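Valtovley Institute of Applied Studies
Department of Business and Operations

Introduction to Workplace Operations
Handout 6: Workstation Layout and the Cost of Motion
Revised 9/4/18

Reading before class: course reader, chapter 5, sections 1 through 4. Students who missed the January orientation should also read the appendix on units and rounding.

1. Purpose of this handout

Earlier handouts treated the workplace as a set of flows between departments. This one looks at a single station, where one task is carried out many times on a surface of limited size. Students are expected to be able to draw a simple layout, record the motions in a work cycle, and estimate the time lost to poor placement of materials.

2. Terms

Work cycle. The full set of motions from the start of one unit of work to the start of the next.

Normal reach. The area that can be covered with the upper arm held close to the body and the forearm moving freely.

Maximum reach. The area that can be covered with the arm fully extended from the shoulder. Items used in every cycle should not be stored here.

Shared zone. The part of the surface that falls within reach from both sides. In most layouts this is where the main operation should take place.

Idle hand. A hand that waits or merely holds while the other one works. Holding is recorded separately from waiting, as the two have different remedies.

3. The surface

A work surface should be chosen for the task and not inherited from an earlier one. The reader gives three points to check: height, depth, and finish. Height is set by the elbow and by the kind of work, with fine work placed higher and heavy work lower. Depth is set by reach. A surface deeper than the maximum reach invites storage at the back, and stored items tend to move forward over the course of a shift. A pale, even finish makes small parts easier to find, although a glossy one may cause glare under overhead lighting.

Raised sides keep parts from rolling off and reduce visual distraction. They also limit the elbows, and a station closed on three sides should be tested with a full work cycle before it is approved.
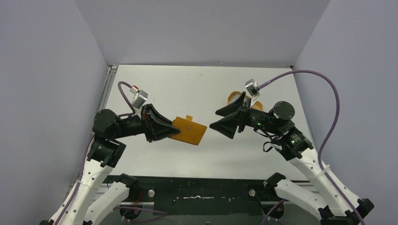
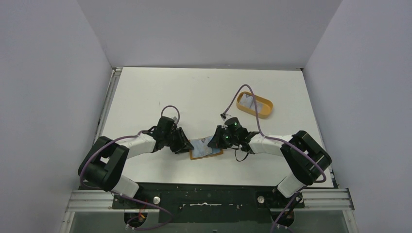 Two-sided reach over a shared white work surface.

4. Recording the cycle

The standard form for this course has two columns, one for each hand. Each line of the form is one motion. The permitted entries are reach, grasp, move, place, release, hold, and wait. Do not add entries of your own. If a motion does not seem to fit, choose the nearest term and write a note in the margin.

Observe at least five cycles before writing anything. First attempts at recording usually fail when the observer begins to write during the first cycle and misses the second. Where the two hands work at the same time, the entries go on the same line.

5. Worked problem: the Havance packing station

Havance packs boxed stationery sets. Each work cycle at its packing station includes one reach to a tray of labels, which is stored at the limit of maximum reach. The recorded time for a cycle is 100 seconds. After the tray is moved into normal reach, the recorded time is 82 seconds. The station completes 200 cycles per shift.

Time saved per cycle: 100 minus 82, or 18 seconds.
Time saved per shift: 18 times 200, or 3,600 seconds. This equals one hour.

Students should note what the result does not show. It does not follow that the station will pack for one hour more each shift. If sealed boxes must wait at the next station, the hour becomes waiting time. A layout change must be read together with the flow charts from Handout 4.

6. Common errors in submitted work

Drawings are often submitted without a scale. A layout with no scale cannot be graded.

Reach zones are often drawn as squares. They are arcs, and the corners of the square are exactly the places that cannot be reached.

Many students record "hold" as useful work. A hand that holds an item steady is doing the job of a clamp or a fixture, and the form should raise the question of whether one could be provided.

7. Assignment

Read the Cabello case in the reader. Draw the present layout, complete the two-column form for one cycle, and propose one change. Only one change will be considered. The Bister case may be substituted by students who completed Cabello in a previous term.

Written answers should not exceed two pages, excluding the drawing. Submit on paper to the department office, room 439, before the start of the next class. Late work is accepted only with a signed form from the program office.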